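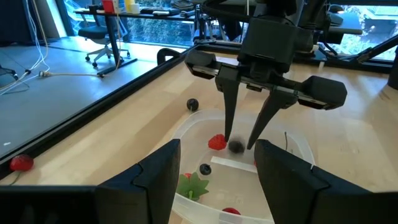 Play Food Sorter and Set Checker (part-time)
Lodeser, Brirkavport
Posted in March by Decha Chuensuk, Stock and Returns

Lodeser lends boxed sets of toy food to nurseries, playgroups and speech therapy rooms. Sets go out for one school term and come back in mixed condition. We need one person to sort the returned pieces into bins, check each piece against the set list, and repack complete sets for the next loan. The post is part-time, 3 days a week, and is based in the sorting room at Brirkavport.

The work

Returned sets arrive in sacks, one sack per borrower. Each sack is emptied onto a sorting table and the pieces are separated by type into clear plastic bins. Fruit is sorted first, then vegetables, bread and dairy, then crockery. Small fruit takes the longest. Strawberries and blueberries are often returned together in the same bag, and the detachable leafy tops of the strawberries are the part most often missing from a set. A strawberry without its top is recorded as incomplete and held back until a spare is found.

Once sorted, each piece is checked for the following:

Splits, bite marks and flattened areas
Colour transfer from pens or paint
Loose stalks, leaves or tops
Stickiness or residue left after washing
Correct size for the set (the Meesuk and Serari ranges are close in colour but are not interchangeable)

Pieces that pass are returned to their bin. Pieces that fail go into the repair tray or the scrap tray. You will write the number of each on the set card, sign the card and place it with the set. Cards are entered into the stock record on Thursday afternoon by whoever is on shift.

A full Meesuk set has 185 pieces. A full Serari set has 200, including crockery. An experienced sorter can check and repack either set in one morning when the sack has been properly washed. We do not set a piece rate and do not time individual sorters.

Washing is done before the sacks reach the sorting room and is not part of this post. You may be asked to send a sack back if the contents are damp. Damp pieces must not be binned, as mould forms under the leaves and inside hollow fruit.

The sorting room

The room is on the ground floor with level access from the yard. It is heated. Tables are at standing height and high stools are provided. Lighting is bright and even, which some people find tiring, and you are free to take short breaks away from the table. A radio is allowed at low volume by agreement with the others on shift.

Shelving for the boxed sets runs to shoulder height. A packed Serari box is bulky but can be lifted by one person. Anyone who prefers not to lift can ask for the trolley.

What we are asking for

You must be able to:

Tell similar shades apart reliably, in particular dark blue from black and the two reds used in the fruit ranges
Pick up and turn over small objects for several hours with breaks
Keep a written tally without losing your place
Read a set list and follow it in order
Work alone for part of the day

Useful, though we can train you:

Previous work in a stockroom, toy library, parcel depot or laundry
Experience of mending small items with thread or glue
Basic use of a spreadsheet

No qualifications are required. There is a short practical trial in place of a written test. You will be given a mixed bin of fruit and a set list and asked to sort the bin, list what is missing and say which pieces you would reject. The trial is done at the table with one of the present sorters. Travel costs within the Brirkavport bus area are repaid.

Hours and pay

Shifts start at 8.30 am and end at 3 pm with an unpaid half-hour for lunch. Days are agreed at the start of each term. Most of the work falls in the weeks after a term ends, when up to 900 sacks can be waiting, and leave cannot normally be taken in that period. Outside it, leave is flexible.

Pay is at the Lodeser stockroom rate, reviewed yearly. The current rate is given on the application form. Overalls and gloves are supplied. The first term is a trial period with one week's notice on either side. After that, notice is one month.

How to apply

Ask for a form at the yard office or by post. Complete both sides and return it to Decha Chuensuk, Stock and Returns, Lodeser, Brirkavport. Please state which days you cannot work and whether you need any changes to the table, stool or lighting. We can lower one of the tables on request.

A letter is not needed. If you have done sorting work elsewhere, give the name of one person who can confirm it. Forms are read in the order they arrive and trials are arranged as suitable forms come in. The post will be closed once it is filled.

Questions about the duties can be put to Decha at the yard office, mornings only.

Recent notices

Van driver, school collections (term time)
Spare parts wanted: Serari teacups and saucers
Changes to the Meesuk set list
Yard office opening hours

Contact Lodeser | Copyright Lodeser, Brirkavport | Back to top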